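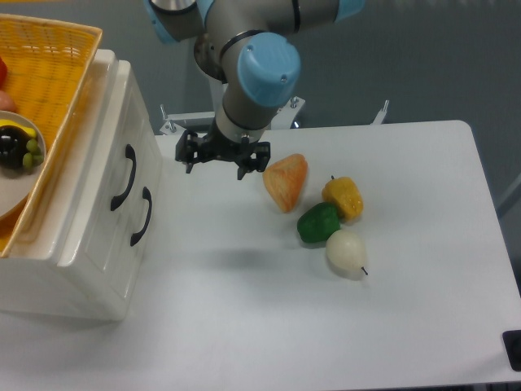

You don't need a tour to know that potatoes keep in the dark, Cathal Lenihan wrote back when I said I was going to the Grundora open day, and I had no good answer for him. I went anyway. It was free, it was on the way to my sister's, and I have been losing carrots to the back of the refrigerator for years.

Grundora runs storage courses. They teach you how to keep vegetables through the winter without canning or freezing them, and they do it at the old mill in Unmont, which has a real stone cellar under it. The date over the door is 1861. Twice a year they open up, show people around and try to sell them a membership. The leaflet promised that I would "never throw away another vegetable," so I came in a bad mood.

Parking is across the river and the footbridge was closed. The detour takes you past the old Cordier warehouse and up a hill. Put a sign at the bottom, please. I met several people coming down who had gone up too far and were now asking me where the mill was, as if I knew.

The cellar

Start with the best part. The cellar is down a flight of worn steps with a rope for a handrail, and it smells the way you'd hope, of earth and apples. Lizeth Sotelo led our group. She knows her stuff and does not oversell, at least not underground. The beets and carrots are layered in damp sand. The cabbages hang upside down by the root. The apples are on slatted shelves at the opposite end from the potatoes, and she told us to keep it that way at home, since the gas from ripening apples does the other crops no favors.

I asked what the losses were. Every winter, she said, something goes, and somebody has to go through the boxes by hand and pull out what's turning. I asked how often. She said every week from December on. That is a lot of going up and down steps with a flashlight and it appears nowhere in the leaflet.

She also told us plainly that June is the wrong month to judge a cellar. Most of last fall's crop was gone. What remained was soft in places, and I was glad they let us handle it. A March open day would be more useful to anyone trying to find out whether this works, and I wrote that on the comment card.

The talk

Upstairs it went downhill. Maxence Renaud gave the talk in the long room and he is a confident speaker. His case is that the refrigerator ruined us, and that our great-grandparents wasted nothing. I doubt it. Mine kept a pig, and the pig got whatever went bad. A family with a pig can say it wastes nothing. Put a household in a third-floor apartment with no pig and no cellar and the sums look different.

He said the average home could save $1000 a year with the Grundora method. I put my hand up and asked where the number came from. It came from members, who had filled in a form. How many members? He'd have to check. Had anyone asked the people who quit? He moved on to onions.

The onion part was sound, to be fair. Cure them until the necks are dry and papery, keep air moving around them, don't store them beside potatoes. You can find all this in any gardening book from the library, but he explained it well and people were writing it down.

There was a long argument from the floor about washing. Liudmyla Marchuk said she had always washed her carrots before storing them and they lasted fine. Renaud said never wash. She asked him whether he had tried it side by side, and he said he had no need to. I was on her side, if only for the question. Brush or wash? I left not knowing, and I suspect it depends on how dry you get them afterward and how rough you are with the skin.

The small-space room

This was the part I had come for. I have no cellar. I have a north-facing hallway and a closet with a pipe in it. The leaflet said there would be "solutions for every home," and what they mean by that is drawers, boxes and a price list.

The produce on the white table was artificial, so there was nothing to learn from it about keeping food. An artificial pepper will look fresh in any container you like. I would have traded the lot for one real parsnip that had spent the winter in somebody's closet.

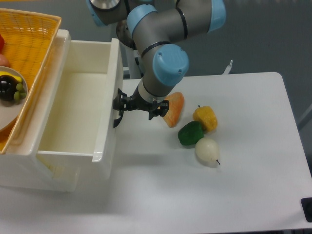
White drawer unit, open, Unmont, 2024-06-08.

Now, the advice on drawers. You are supposed to give each kind of vegetable its own one, line it with paper, leave it open a crack for air and put it in the coolest part of the home. I have no quarrel with the paper. But a drawer in a heated apartment is a drawer at room temperature, and the whole point of the cellar downstairs was that it stayed cold and damp. You can sort your carrots beautifully and they will still go limp. I asked about this too (by now they were getting tired of me) and was told that temperature is "only one factor." It's the main one! Lizeth Sotelo had said so herself, standing in it.

What might work in an apartment, going by what I picked up from other visitors more than from the staff:

An unheated stairwell, if your neighbors put up with it.
A cooler on the balcony with a thermometer inside, brought in on hard nights.
Squash on top of a bedroom cupboard. They like it dry and don't need it very cold.
Buying fewer carrots.

Inès Chauvin, who I got talking to in the line for tea, has kept squash on her cupboard for 5 winters and says the small ones outlast the big ones. She has never taken a course.

Practical stuff

Entry is free. Tea is $2 and comes with a slice of very good plum cake. The cellar tour isn't suitable for anyone unsteady on their feet, and the steps are worse going up. Wear a sweater, even in summer. The shop sells sand by the bag at a price I won't repeat; the building supply place in Nondthorpe has washed play sand for much less, and I can't see what would be different about it.

Membership gets you the courses at a discount and a newsletter. I didn't join. I did buy a soil thermometer, which is now hanging in my hallway, and so far the hallway is too warm. I'll look again in the fall. If the closet turns out any better I'll add a note at the bottom of this page.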